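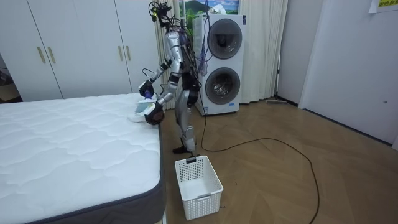 Rarnden dustpan and hand brush set

For beds, mattresses, sofas, stairs and hard floors

The Rarnden set is a light plastic dustpan with a matching hand brush, sold by Yazıcı as a pair. Most people buy it for the kitchen floor and then find they want a second one upstairs. We sell enough of them for bedrooms that this page deals mainly with that use: cleaning the top of a bare mattress between changes of sheets, where a vacuum cleaner is too heavy or too loud, or is simply in another room.

The set is kept in stock at our Treretthorpe shop and at the Kultitz warehouse. Orders for either can be placed through this page.

What you get

One dustpan with a soft strip along the front lip
One hand brush
One card sleeve, which can go in with the paper recycling

Details

Pan: glossy plastic, raised sides, curved back
Front lip: rubber strip, full width of the opening
Brush: soft bristle
Length of pan with handle: 27 cm
Pack size for trade orders: 18 sets
Guarantee: 60 months on the pan and handle, against cracking in normal use
Bristles and rubber strip are not covered, as they wear with use

Using the set on a mattress

Quilted covers hold more than flat ones. Crumbs, grit, fluff and bits of tissue roll along the top and come to rest in the seams, and sweeping straight down the bed tends to push them from one seam to the next. Work across the bed in short strokes, starting at the head end, and flick the brush up slightly as you finish each stroke. Bring everything to one spot before you pick up the pan. On a cover stitched in rounded, puffed cells, a clump the size of a walnut is easy to see and easy to lift, and you can leave it lying between the pan and the brush while you check the rest of the bed. Do the padded border last. Dust gathers along it where the fitted sheet tucks under.

Press the pan down lightly so that the rubber strip bends into the cover. If it rides over the top of the stitching, you are holding the handle too low. Lift it a little and try again.

Do not use the brush on wet patches. Let the cover dry fully first, then sweep. 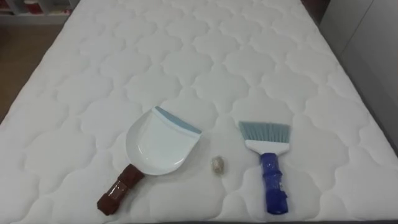

Storage causes more trouble than sweeping. A brush left standing on its bristles will bend them to one side within a few weeks, and a bent brush leaves a line of dust behind it. Lay it flat on its back or hang it up. The pan can go down anywhere flat. A glossy white pan with a light blue strip along the front, resting on a white mattress, is easiest to find again by the strip, and the handle gives you something darker to look for if it has been wrapped in brown tape. Plenty of customers do wrap the handle. It makes it thicker to hold and there is no harm in it, but please take the tape off before sending a pan back under the guarantee, so that we can see the plastic.

Cleaning

Wash the pan in warm water with a drop of washing-up liquid. Wipe the strip from the middle out to each end. The pan is not suitable for the dishwasher – the heat loosens the strip. Shake the brush outdoors, then rinse it under the tap and leave it to dry with the bristles facing down over the edge of a sink.

If you use one set for floors and one for beds, mark them. Grit from a hallway will catch on quilting.

Spare parts

Rubber strips can be bought on their own and push into place by hand. Brushes are also sold singly. We do not sell the pan without a brush. The strip was changed on 6/21/19 and the new one does not fit pans bought before that date. For an older pan, ask the Kultitz warehouse, which still holds 96 of the earlier strips.

Delivery

Single sets go by ordinary post. Trade packs go by carrier and need someone in to receive them. Orders for the Treretthorpe shop can be collected once you have had our message.

Customer comments

Comments are left open on this page. Please use the returns form for faults. 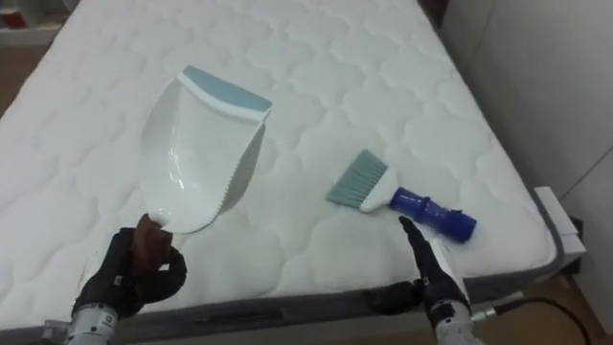 Bought two of these in September, one for each floor of the house. The pan is good and the rubber edge does sit down properly on the mattress, better than the hard plastic one I had before. The brush is a bit soft for stair carpet. I would pay extra for a stiffer one if you ever stock it. Strip still firmly in place after regular use, and I have washed it more often than I probably needed to.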